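How a School Plans to Buy a Robot Arm

A robot arm costs more than its price tag. A planner also lists the gripper, the table and the spare parts.
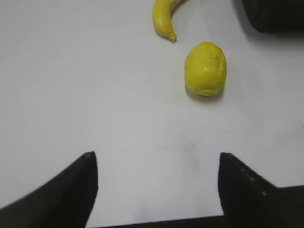
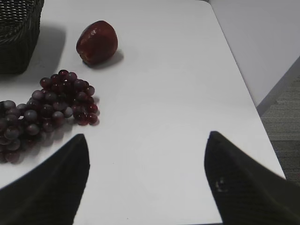 Fruit on a white table, two black fingers to pick it up.

Mohcine Ramadan asks whether spare fingers count as part of the price. They do – write them on a separate line.

A sample budget:
Tronden arm and gripper: $2457
Spare fingers: 2 pairs
Training: 3 hours
Delivery: 7 weeks

Order in July and the arm can be in use by October.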